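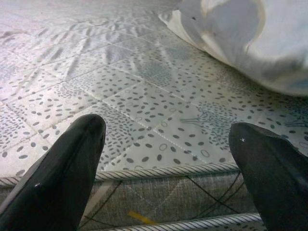

New mattress day! Well, new mattress week. It came on Monday and I'm still excited every time I walk past the bedroom door, which is probably silly at my age, but I've been sleeping on the old one since college and it had a dip in the middle you could lose a cat in.

April 24, 2020

I haven't put sheets on it yet because I keep admiring the fabric. It's white quilting with a bit of a shine, stitched into squares and diamonds, and it has these swirls of little gray dots and rings all over it. And rope piping! White with a thin gray stripe twisting around it, like trim on a fancy cushion. The sides are a grayish linen-looking fabric with big diamonds stitched across. All of that is going to vanish under a fitted sheet tonight and I'm a little sad about it.

I'd been saving since December. My limit was $200, and the place out on the Terncombe road had this one for exactly $200, with delivery to Grullthorpe another $20 (so okay, I went over, but I wasn't about to tie it to the roof of my car).

First impressions: firmer than I'm used to, in a good way! I lay down on it for a minute before lunch and woke up 77 minutes later with quilting marks on my cheek.

Next up is a mattress protector, and then I want to get going on the quilt I started last winter. I'm thinking gray and white now, to match.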